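Nerlow Tabletop Set: data card and notes for users

Nerlow is a set of recorded two-arm demonstrations on a small wooden work surface. Each example is one attempt at one short task, driven by a person and saved with the camera streams, the joint readings and a line of text saying what was asked for. The set was gathered for training and testing policies that learn by copying.

This file covers release 2. Notes for release 1 are kept in the old folder and should not be used with the current loader.

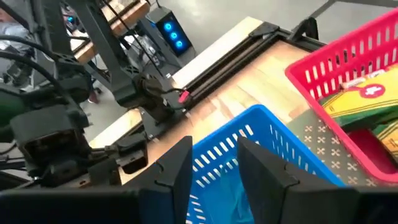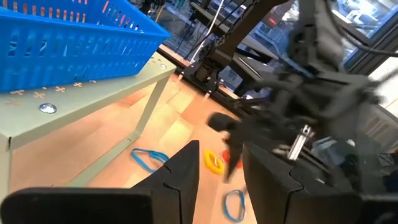
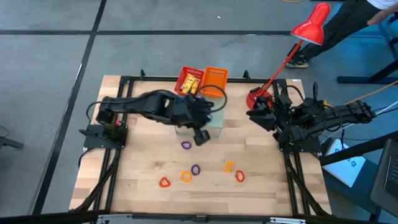
Contents of the release

The release holds 257 episodes across 17 tasks. Of these, 34 episodes are set aside for testing and should not be used for training or for picking settings. The test episodes were chosen by recording block, so no test episode shares a block with a training episode. A block is a run of episodes recorded without moving the cameras or the frame.

The number of episodes per task is not even. The short pick-and-place tasks have the most, and the handover tasks have the fewest. The counts are in tasks.csv. If you sample episodes evenly across the whole set, the policy will see far more single-arm motion than two-arm motion. We weight by task in our own runs.

Folder layout

episodes/ one folder per episode, named by a running number
splits/ train.txt and test.txt, one episode number per line
calib/ camera and arm calibration, one file per block
tasks.csv task number, instruction text, arms used, episode count
CHANGES.txt what changed between releases
LICENCE.txt terms of use

Inside each episode folder:

wrist_left.mp4
wrist_right.mp4
overview.mp4
joints.npz
meta.json

Running numbers have gaps. An episode that fails the checks described further down is removed and its number is not used again.

Signals

Joint positions, joint speeds and gripper opening are stored for both arms, including in tasks where only one arm is used. Angles are in radians. Gripper opening runs from 0 (closed) to 1 (open) and is scaled separately for each arm using the values in the calibration file.

The action stored at each step is the commanded joint position, not the measured one. The two differ when the fingers press against the table or against an object. Users who want measured positions as targets should shift the state array by one step and drop the final row.

Video and joint data run on the same clock. The video frames carry their own time stamps in meta.json, and the loader matches each frame to the nearest joint row. If the gap between the two is larger than 40 milliseconds the loader marks the step as unmatched. Unmatched steps are kept in the file and skipped by default.

How the episodes were recorded

All recording was done with Burkix, our in-house teleoperation program. The operator moves a pair of leader arms and the follower arms copy the motion. An episode starts when the operator presses the left pedal and ends on the right pedal. The first and last moments of each episode are often still, and we have left them in. A helper script, trim_still.py, removes them if you set a speed threshold.

Between episodes the objects were laid out again by hand. Operators were given the task text and a rough region for each object, with no fixed positions. They were asked to vary the order of picks where the instruction left this open, and to carry on after a missed grasp if the object could still be reached. Recoveries of this kind are marked in meta.json with the field "regrasp". They are useful and we suggest keeping them.

Lighting was not controlled. Blocks recorded in the morning differ from those recorded in the late afternoon, mainly in the wrist views.

Labels

Every episode has a success flag with three values: yes, no and partial. The flag was set by the operator at the end of the episode and checked afterwards by a second person watching the overview video. Where they disagreed, the second person's value was kept and the first is stored as "flag_operator".

Partial means that at least one of the objects named in the instruction ended in the right place and at least one did not. It does not apply to tasks with a single object.

Instruction text is in English and in lower case. Each task has one main wording. Some tasks also have alternative wordings, written by people who had not seen the recordings. These refer to the same objects but may leave out the colour.

Checks before release

Each episode was passed through Skuron, a set of scripts that looks for dropped frames, frozen joints, clock jumps and commands outside the joint limits. An episode with a clock jump was removed. An episode with dropped frames was kept if the drop was short and did not fall during a grasp; meta.json lists the affected steps.

Known problems

Wrist video shows strong blur during fast moves. We did not remove blurred frames.

The arms often hide small objects in the overview stream. A tracker run on that stream alone will lose them.

In the handover tasks the two grippers may close within one step of each other, and the order given in the event list is then not reliable.

Calibration for the first block was lost and later rebuilt from the recordings. Treat its camera poses as less exact than the others. The file is marked "rebuilt".

The loader reads whole episodes into memory. On machines with little memory, set lazy=True.

Suitable and unsuitable uses

The set is meant for imitation learning, for training reward or success models, and for testing video encoders on close-range manipulation. It is too small to train a general policy from nothing. We use it to fine-tune a model first trained on the larger Dhillon set, which shares the joint order and the action format, so no conversion is needed.

It should not be used to judge the safety of a controller. Force was not measured, and contact can only be guessed from the difference between commanded and measured positions.

Updates

The next release is planned for September and will add more handover episodes. The test split will stay as it is. Report faulty episodes through the issue page, giving the episode number, the stream and the step at which the fault begins.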